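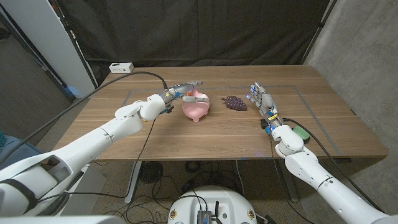 **De :** trésorerie de l'association Gralline
**À :** liste adherents
**Date :** 1er avril 2022
**Objet :** Re: Cotisation et changement de banque

Bonjour à toutes et à tous,

Je réponds sur la liste, la question m'ayant aussi été posée en privé.

> Bonjour,
> J'ai lu dans le compte rendu que l'on quittait Hinrichs pour un compte chez Fliteo. Est-ce que c'est déjà fait ? J'ai un virement permanent pour ma cotisation et je ne voudrais pas qu'il parte dans le vide. Par ailleurs, combien nous coûtait l'ancien compte ? Et que devient le livret ?
> Merci d'avance.

Le compte Fliteo est ouvert, mais l'ancien reste actif jusqu'à la fin du mois d'avril. Un virement qui part avant cette date arrivera normalement. Pour la suite, il faut modifier le bénéficiaire auprès de votre banque. Le nouveau RIB est dans l'espace adhérents, rubrique « Documents ». Je ne l'envoie pas par courriel et je ne l'enverrai pas non plus à ceux qui me le demandent de cette façon. Si vous recevez un RIB par message, même signé de l'association, ne l'utilisez pas.

Pour les frais : l'an dernier, Hinrichs nous a pris 141 euros, tenue de compte et remises de chèques comprises. Chez Fliteo, la tenue de compte est gratuite pour une association de notre taille. Les chèques sont facturés à l'unité, donc merci de préférer le virement quand c'est possible. Les espèces restent acceptées aux permanences, contre reçu.

Le livret n'est pas concerné. Il est chez Bodumov depuis l'origine et il y reste. Son solde est de 2 178 euros, dont 700 réservés à la réfection du four de l'atelier poterie. Cette somme a été votée en assemblée et ne peut pas servir à autre chose sans un nouveau vote.

Sur le compte courant, il y avait 688 euros au dernier relevé. L'assurance du local n'est pas encore passée. Il manque aussi plusieurs cotisations, j'enverrai un rappel individuel aux personnes concernées.

Deux précisions pour les responsables d'atelier :

- les notes de frais se déposent toujours dans la boîte du local, avec le ticket original agrafé ;
- les remboursements sont suspendus pendant la bascule et reprendront dès la clôture de l'ancien compte.

Le libellé du virement doit comporter votre nom et le mot « cotisation ». Les dons sont à verser séparément, avec le mot « don », sinon je ne peux pas éditer le reçu.

Bien à vous,
La trésorerie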